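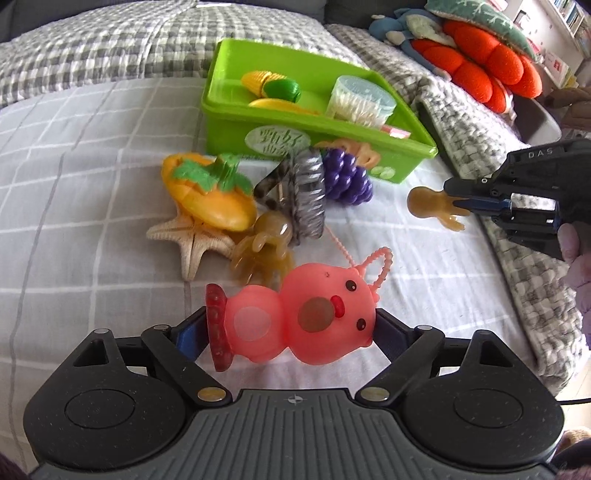
Wemport helps small organisations plan and pay for robotic equipment. We don't make it and we don't sell it. People come to us with a sum of money and a job they want done, and we work out with them what to buy, what to hire and what to leave for next year. Much of that comes down to small parts. The blue pads on a pair of gripper fingers, for instance, are a line in the budget of their own, and so is a set of things to pick up. A soft, glossy toy pig asks something different of a pair of fingers than a bumpy starfish or a bunch of plastic grapes does, and a buyer who has only priced for boxes will find that out late.

## Who we are

The firm was started by Teodora Ivanov, who had spent her working life in purchasing, first for a packaging plant and then for a college. Despina Berisha joined her soon after and looks after the technical side. Between them they read every quotation that comes through the door. There are five of us in all, in two rooms above a bicycle shop in Pollmont. The stairs are steep, so if that is a problem please tell us and we will come to you.

Most of our clients are colleges, small research groups and workshops. They usually know their own work very well and have not bought this sort of equipment before. Some have a grant with a closing date. Others have been given what was left in a departmental account and told to spend it by April.

## What we do

**Equipment plans.** We visit, watch the work, and write a plan that says what is needed and in what order. A plan is usually short. It lists each item, a price range, who could supply it, how long delivery takes and what has to be in place before it arrives – power, network, a table of the right height, a cupboard that locks.

**Budget checks.** If you already have a quotation, send it to us. We look for what is missing. The usual gaps are spare fingers and pads, cables of a sensible length, chargers, carrying cases, storage for recordings, and the hours your own staff will spend learning to use the thing.

**Hand-held or mounted.** A good part of our work now is with groups who want hand-held grippers, either in place of a full arm or ahead of one. The costs fall differently. Less goes on the hardware and on fitting out a room, and more goes on people's time. We set the two out side by side over the same period so that you can compare them properly.

**Objects and props.** We keep a standing list of household items, toys and play food that clients have found useful, with notes on texture and on how well each one lasts. Allow for replacements. Soft plastic splits, and anything with a loop or a string on it gets pulled.

## Our charges

A budget check is a fixed 253 pounds. An equipment plan starts at 3000 pounds, including one visit and one round of changes. Travel is charged at cost beyond 40 miles from Pollmont. We take no commission from suppliers, and we don't accept equipment on loan from any firm that we might later recommend.

If the purchase you have in mind is small, a plan may cost more than it saves you. In that case we will say so on the telephone and suggest a budget check, or send you our blank planning sheet, for which there is no charge.

## Recent work

For Bhuiyan, a family workshop that repairs and re-covers cushions, we wrote a plan spread over two financial years. The first year covers hand-held tools and storage only. The decision on an arm has been put back until the owners have seen how much of the sorting can be done that way.

For the college at Cukow we checked a quotation that ran to 23 lines. Four of them were for software the college already had under another agreement. The money went on spare parts and a second set of fingers, and the order was placed before the end of term.

## Getting in touch

Telephone is best in the mornings. For anything with figures in it, please write, and attach the quotation as you received it, with all its pages. Teodora deals with new enquiries and Despina with questions about equipment you already own. We reply within three working days, or a little longer in March, when everybody's year end comes at once.

Visits to the office are by appointment. The door is to the left of the shop window and the bell is the lower of the two.

Page last revised July 2019.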